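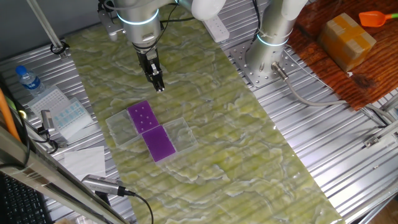
Green marble-patterned mat with two small open plastic containers.

Sandhu Beads is moving to Dunwood, and there's room for a class table at last

DUNWOOD, December 18, 2022 – Hello from the bead shop! I'm Muthu Kaimal, I run Sandhu Beads, and I've been sitting on this news for ages, so here goes. We've signed the lease on a proper high street shop in Dunwood and we open the doors in April.

If you know us from the indoor market, you'll know the stall is a squeeze. Two people can look at the seed beads if they like each other, and a third has to wait by the key cutter. The new shop used to be a shoe shop, with a big front window and a back room where they kept the boxes. It's got daylight! Anyone who has tried to match two greens under market strip lights will understand why I got a bit emotional at the viewing.

The front will be the shop as you know it, only spread out. Glass beads down the left, buttons down the right, thread, wire and findings behind the till where I can reach them. We'll have 700 colours and finishes of seed bead on the wall, all sold by the scoop or by the tube, and every one will have a number on it so you can ring up and ask for the same again. I'm keeping the pound tray by the door. I did think about dropping it and was told off by three separate customers in one morning.

The back room is the bit I'm most excited about. It's going to be a class room, with one long table and space for eight people to sit down with their elbows out. For years I've been teaching people over the counter while also trying to serve, and I'm not sure anybody learnt much from it apart from patience.

The first classes will be:

Stringing and knotting for complete beginners
Peyote stitch, taken slowly
Mending a broken necklace (bring the necklace, and all the bits you could find)
Buttonholes and button loops by hand
An open evening with no teaching, just the table and the kettle

A class costs £5 if you bring your own materials. If you'd like a kit made up for you we'll price it by project and tell you before you book, so there's no nasty surprise on the night. Children are welcome from the age of eight with a grown-up, who can sit in for nothing as long as they don't take over.

I should say a word about the mending, as it's what people stop me in the street about. Yes, we're still doing it. Repairs come with us and the prices stay the same until the summer at least. I've got a drawer of odd clasps that goes back to my aunt's time on the stall and I'm always hoping someone will turn up needing one of the really ugly ones. If your necklace is with me now, it'll be ready when I said it would (or I'll phone you, and I'll be sorry).

The market stall will carry on through the winter and shut at the end of March. I'm sad about that, I really am. I learnt to count change on that stall. But the new place is a short walk away, past the library and over the crossing, and the number 70 bus stops practically outside. There's a step at the front at the moment, which we're having ramped before we open.

We'll have an opening day with cake, a button lucky dip and a table out so you can have a go at a simple bracelet and take it home. I'll put the date in the window and in the newsletter once the fitters have stopped laughing at my schedule. The first 89 people on our class list will get early booking, and you can join by leaving your name at the stall or dropping a note through the door of the new shop.

For editors: I'm happy to chat, to be photographed (give me time to find a nicer cardigan) and to show you round the new shop before the shelves go up. The easiest way to catch me is at the market stall before eleven, when it's quiet.

About Sandhu Beads
Sandhu Beads is a family-run shop selling beads, buttons, thread and jewellery findings, with a repair service for necklaces and bracelets. It is owned and run by Muthu Kaimal.

ENDS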